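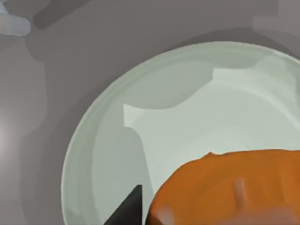 Masa madre desde cero (versión rápida, que voy con prisa)

8 Oct 2020

Me lo habéis pedido ya varias veces por correo y siempre contesto a trozos, asi que lo dejo todo junto. Es el método que uso en casa desde enero. Hay otros. Este me funciona y no gasta medio saco de harina.

Lo que hace falta

Harina integral de centeno para arrancar. Harina de trigo panificable para después. Agua del grifo reposada unas horas, o de botella si la vuestra huele mucho a cloro. Un tarro de cristal con tapa que no cierre hermético. Báscula. Una goma elástica. Un bol ancho para cuando toque hacer la masa, pero eso es más adelante.

La harina la compro en el molino Lilwood, saco pequeño. Cualquier integral de centeno sirve mientras no lleve nada añadido. Mirad la fecha.

Día 1

25 gramos de centeno, 25 de agua. Remover con una cuchara hasta que no quede harina seca en el fondo. Tapa apoyada, sin enroscar. Goma elástica a la altura de la mezcla. A un rincón de la cocina sin corriente y a olvidarse.

Día 2

No se toca. Si acaso remover una vez por la noche. Puede que haya burbujas, puede que no.

Día 3

Suele pegar un subidón. Huele raro, a queso o a calcetín — no es la masa madre todavía, son bacterias que luego desaparecen. No hornear con esto. Dejar en el tarro 25 gramos, tirar el resto, añadir 25 de centeno y 25 de agua.

Días 4 y 5

Aquí abandona casi todo el mundo. Parece muerta. No sube, se queda plana, a veces sale un dedo de agua gris por encima. Se remueve y se refresca igual, mismas cantidades, una vez al día. Si hay moho de color (rosa, naranja, verde) entonces sí, a la basura todo y tarro nuevo.

Día 6 en adelante

Cambiar a mitad centeno mitad trigo, y refrescar 2 veces al día, mañana y noche. El olor pasa a yogur, a manzana ácida. Cuando doble la altura de la goma en unas horas, y lo haga varios días seguidos, está lista. En invierno tarda más. La mía tardó casi dos semanas, cocina fría.

Prueba de flotar: una cucharadita en un vaso de agua. Si flota, bien. Si se hunde, no significa gran cosa, con el centeno falla mucho. Yo me fio más de la goma.

Mantenimiento

Si horneáis a diario, fuera de la nevera. Si no, nevera y refresco semanal. Sacarla, darle de comer, esperar una hora, volver a meterla. Aguanta más de lo que dicen, he tenido una olvidada un mes y revivió con tres refrescos.

Un poco seca en un papel de horno, desmigada y guardada en un botecito, es un buen seguro. Hacedlo.

Primer pan

Para no liarse, uno sencillo:

200 gramos de masa madre activa
medio kilo de harina de trigo
300 gramos de agua
10 gramos de sal

Mezclar harina y agua en el bol, reposo de media hora. Añadir la masa madre y la sal, apretar con los dedos hasta que se integre. Pliegues cada media hora, cuatro tandas: mano mojada, coger de un lado, estirar, doblar encima, girar el bol. Luego dejarla quieta hasta que crezca la mitad o algo más. Formar, a un cesto con paño enharinado, y nevera toda la noche.

Horno a tope con la olla de hierro dentro. 2 cortes con cuchilla, tapado veinte minutos, destapado otros veinticinco o hasta que tenga color. Dejar enfriar en rejilla. Entero. Ya se que cuesta.

Dudas que se repiten

¿Azúcar, miel, uvas para arrancar? No hace falta.

¿Tarro de plástico? Vale, pero coge olores.

¿Qué hago con el descarte? Tortitas, crackers, rebozados. En la nevera, en un tarro aparte — hasta una semana. El del día 3 no lo guardéis.

Me sale el pan plano. Casi siempre es masa madre floja. Más refrescos seguidos antes de hornear, y a media mañana mejor que recién salida de la nevera.

Falta la parte de las harinas antiguas, la subo cuando pueda.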